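Re: [homebots] can they do chores yet or not

Mar 1, 2026

> So has anyone got one of these arms to tidy a desk without someone hovering over the stop button? I read the Vandenberghe post and I'm not convinced. Pens in a cup seems like a pretty low bar to me.

Quick one, between jobs. Short answer, sort of. Long answer depends what you call tidy.

We've been on desk clearing with the Flerker arm for a while now. 741 logged tries at markers-into-cup so far. Upright stuff is easy, grab and lift. Markers lying flat are alright too if they're apart. Put two side by side and it dithers – picks the gap half the time.

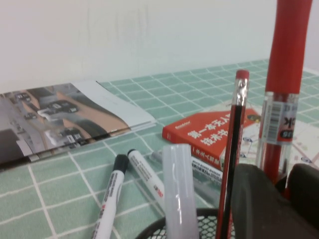
Paper is the real pain. Anything thin and flat, forget it. Books it can sort of shove to the edge and pinch, magazines just flop open and then you've got pages everywhere. Loose sheets under a book, no hope at all. My neighbour's kid is faster and she's four.

Shop floor is a diferent story. Virkum have theirs sorting offcuts by colour all day, same bin, same light, same height. No suprises so it copes. Desks are nothing but surprises.

Would I pay 2000 for one at home? Nope. Ask me again in May, the new Grastent fingers are meant to be out by then – softer tips, might help with the paper.

Will send the logs if anyone wants them, just reply on list.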